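In defence of folding on the bed

19 Apr 2022

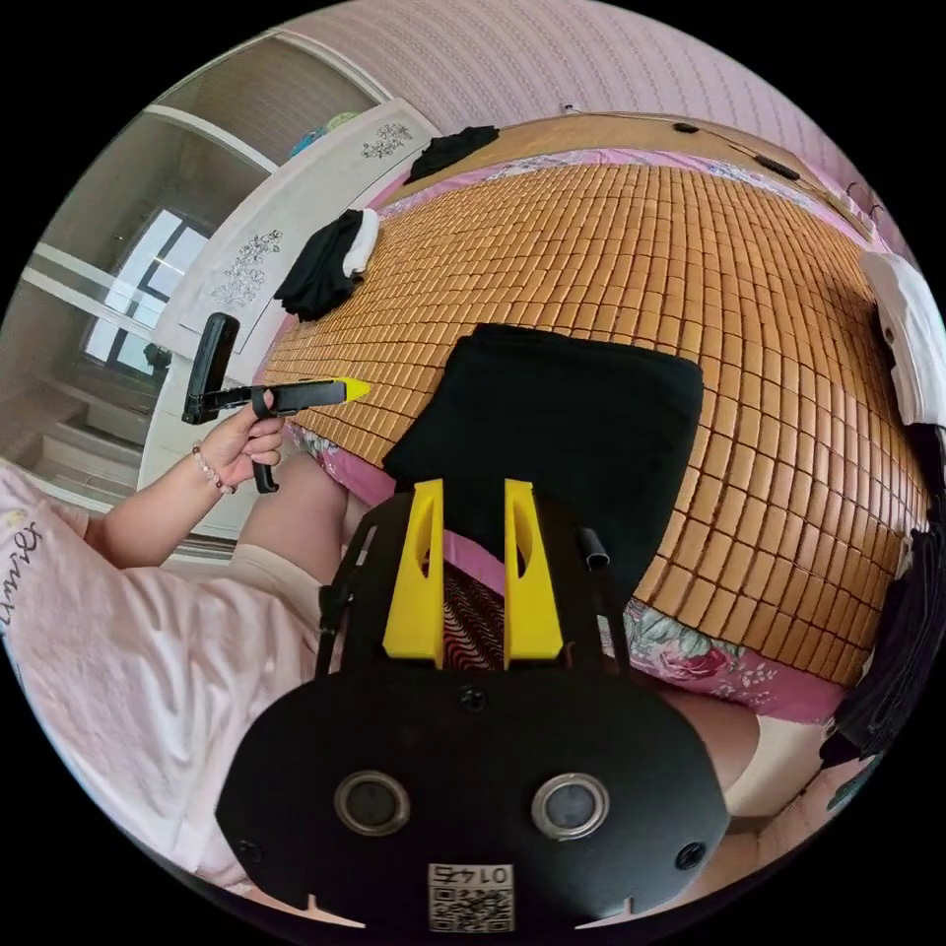
Folding on a bed is asking for a bad back, and it never gets done as well as it does on a table. So wrote a reader from Cultham after my last piece on laundry, and I've been arguing with it in my head ever since!

I'll give way on the back. If you stand and stoop over a low mattress for 49 minutes you will know about it. But sit down to it, get your knees out of the way, and it's lovely. You've got all that width (my table in Arnolham is mostly post and a fruit bowl) and you can leave the half-done things lying up by the pillows until you're ready for them.

The real trouble with beds is that they're soft. You smooth a T-shirt flat, the duvet sinks, and in comes a crease. That's why I've come round to a bamboo tile mat, the sort people sleep on in August when it's too hot for sheets. It gives you something firm to fold against, and black clothes show up beautifully on that tan colour, which matters if, like me, you own 2 dozen black things and can't tell a vest from a pair of leggings on a navy bedspread.

Mine has been down all year and I'm not putting it away. Yes, I have to clear the lot before I can go to bed, but I count that in its favour. A pile on the table can sit there till the weekend – a pile on the bed gets put in the drawer tonight.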